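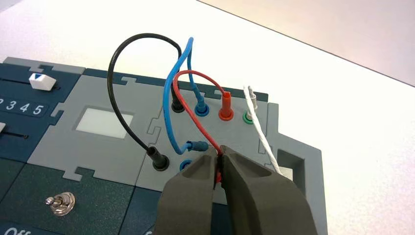

Evening electronics course: call for participants

Lultorico is looking for adults in Bevanport and Estcombe to join a beginners' course in basic electronics. The course starts in October and is free to those who take part in the study that goes with it. You do not need any experience. If you have never wired a plug or opened the back of a radio, you are exactly who we want to hear from.

What the study is about

We want to find out how adults go about learning a practical subject after a full day's work. Most of what has been written on this deals with school leavers and full-time students. We are interested in people who have jobs, children or shifts to fit their learning around.

What you will do

The course runs for 39 hours in total, spread over 13 weeks, with one evening session a week from 6.30pm to 9.30pm. You will learn to read a simple circuit diagram, use a multimeter, find a fault and solder a joint. We work at low voltage throughout.

As part of the study we will ask you to:

Fill in a short diary after each session (five minutes or so)
Come to three interviews, one before the course, one halfway through and one at the end
Sit a practical test in the last week – your mark is for the study only and you do not have to be told it

Who can apply

You must be 18 or over and live in Bevanport, Estcombe or the villages between them. You should be in work, paid or unpaid, for at least 16 hours a week. Caring for a relative counts. We cannot take anyone who has worked as an electrician or who holds a qualification in electronics.

There are 75 places, split into small groups across the two towns. If more people apply than we can take, places will be drawn by lot.

Where

Bevanport groups meet at the Uibo building, Room 961, which has a lift and step-free access from the car park. Estcombe groups meet in the library annexe. The annexe has two steps at the door and a ramp at the side. Tell us which town suits you and whether you could manage the other.

Payment and costs

All materials are provided. We pay bus fares or mileage on production of a ticket or a signed form, and each interview is paid with a £20 shopping voucher. Tea and coffee are there from 6pm.

Leaving the study

You can stop at any point without giving a reason. Vouchers already given are yours to keep.

How to apply

Ask for a form at the front desk in either building, or have one posted to you. Forms must be back with us by the end of August. Everyone who applies will get a reply in September, including those who have not been given a place.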